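Staff questions about the suturing robot

Will it replace scrub nurses?
Management says no. The January roster was 11 shifts lighter, so ask again in a year.

Is it faster than a surgeon?
The Stuvudlow brochure says so. Our own times don't show it yet – setup eats most of the gain.

Who is responsible if a stitch fails?
The surgeon at the console. We've asked for that in writing.

Do I have to retrain?
Yes, 60 hours, paid. Raghda Khoury keeps the list. Registrars still need to learn closing by hand, and we'd like to know when.

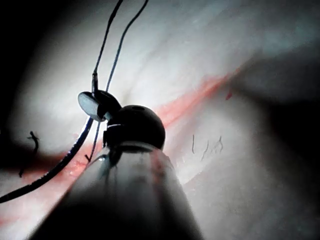
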